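Sorting the small-things table, part two

The spare room table had been collecting small items since July, so I set aside a morning for it. The method was the same as for the hall cupboard: everything comes off its shelf or out of its bag, goes on one flat surface, and gets put into a group before it goes anywhere else.

Surface first. A bare painted tabletop is a poor place to sort on because round things roll and light things slide. A ribbed mat fixes most of that. Mine came from Plokel as a drawer liner and was cut to length with kitchen scissors. The ridges are fine enough that a block or a small toy stays where it is set down, at whatever angle. Run the ridges across the table – lengthwise, they act as gutters.

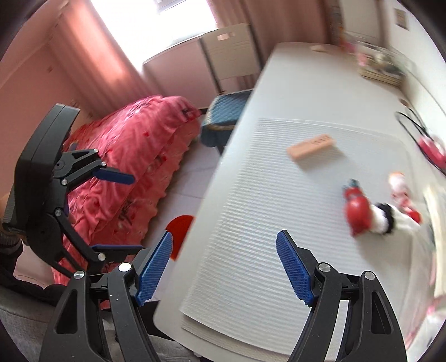
Groups were kept to a short list: toys, soft toys, packets still sealed, and odds and ends. Sealed packets go at the far end, as they need no decisions beyond a date check. Toys stay near the middle. Wire baskets suit soft toys better than tubs do, as air gets through and the contents can be read from the side. The handle is a nuisance on a low shelf, so measure the clearance with it up. Mine needs 30 cm.

Floor losses are the main source of error. On the previous round I found 2 pieces under the bed a week later, both belonging to a set I had already bagged for the Quansah Street op shop. Check under the table and along the bed ruffle before closing any bag.

Light matters more than I expected. The table now sits near the window with the curtains open, and small print on packaging is readable without a lamp until mid-afternoon.

Total time was 53 minutes, including a tea break. The Steladico labels still need replacing, as the adhesive lets go on wire. I'll try tie-on tags next and post the results with the shelf measurements.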